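Los cojines también se cansan

Conversación con la encargada de la sala de descanso de Cakex

La sala de descanso de Cakex está abierta desde enero, en la planta baja del edificio Calholm. Quedamos allí a las cuatro de la tarde, cuando casi todos han vuelto a sus mesas. La encargada prefiere que no pongamos su nombre. «Escriba solamente que soy la persona de los cojines», me pide, y se ríe.

Le pregunto cómo empezó. Me explica que antes la sala era un almacén de papel y que la empresa le dio seis semanas para prepararla. Los sofás los encargó a Malinowski, un taller de tapicería que ya conocía. «Yo quería colores tranquilos. Beige, gris, algo claro. Mis compañeros pasan el día delante de tablas con muchos colores, y para descansar los ojos necesitan otra cosa.»

El suelo gris fue más difícil de decidir. Pidió 13 muestras y las dejó en el pasillo para que la gente caminara encima. Ganó una de rayas, con tonos claros y oscuros. «En una superficie lisa se nota cada miga. En esta, no tanto. Puedo esperar hasta la tarde para barrer y estoy contenta.»

Hablamos después de los cojines, que son el tema que más le gusta. Compra las fundas en Skuverau y las lava ella misma a treinta grados, siempre del revés. El relleno lo sacude a mano. «Hay que golpear las cuatro esquinas, una por una, y después dejarlo en paz un rato. Si lo hace con prisa, el centro queda duro.» En el primer pedido gastó unos 282 euros – una cantidad que en la oficina se discutió bastante.

¿Y el orden? Aquí suspira. Puso un cartel, luego otro más amable, y al final los quitó los dos.

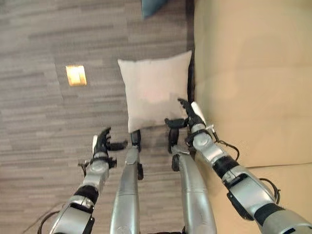 «Un cojín claro en el suelo no es una tragedia», continúa. «Lo recojo, miro si tiene una mancha y lo pongo otra vez en el sofá. Antes me enfadaba. Ahora pienso que alguien estuvo cómodo.» Las manchas pequeñas las trata con agua fría y jabón neutro, y a las de café les añade un poco de vinagre. Nunca frota en círculos, porque la tela hace bolitas.

Antes de irme quiero saber qué le falta a la sala. Contesta enseguida: una cesta grande para las mantas, y más enchufes cerca de la ventana. La cesta ya está pedida. De los enchufes le han dicho que quizás el año que viene.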